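The tide gauge at Grurkport read two meters at six in the morning, the same as it had all July. The operator logged the value and requested a manual check. Votolance, the contractor, declined.
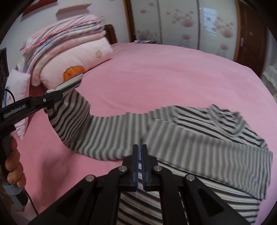
The manual check took 4,000 steps, counted by the meter on the operator's belt, out along the breakwater and back. At home a striped shirt lay on the pink sheet, one sleeve folded across the front. It had been bought for the transfer to Ibarra. The staff at the end of the breakwater was dry to its base. The operator entered zero, signed the line, and sent it to Prurano for review.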